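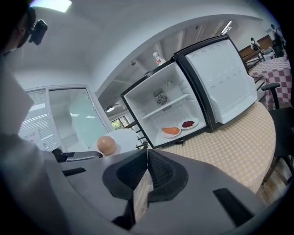
1/ Four weeks with the Hollari hand-held gripper kit from Mireo. Notes for anyone thinking of buying one to record kitchen tasks for robot training.

2/ What you get: the gripper, a charger, a spare set of finger pads and a year of the upload service. Price as ordered was £4,000 before VAT.

3/ The pads are black with a textured inner face. Grip on plates is good at the rim and poor on the flat. Eggs are fine if you close slowly. The trigger has a dead zone in the first 4 mm of travel and you learn to work past it.

4/ Small fridges are the hard case. The body is wide, so reaching a plate at the back of a compartment means coming in over the front one. Celeste Ramalho gets it in one go. I don't. Take the front plate out first.

5/ Out of 49 fridge runs, the upload service rejected 14. Most were flagged "tracking lost" with the gripper inside the cabinet. White interiors give it little to hold on to.

6/ Mireo support (Despina Lambrakis) replied the same day and sent new firmware. Not yet tested on the fridge task.

7/ Weight is fine for twenty minutes, then the wrist notices. We swap hands at each new task.

8/ Manual is thin on calibration. Do it on the table you will be working at, and again if the table moves.

9/ Would I order a second? Yes, without the extended service plan. Firmware results next week.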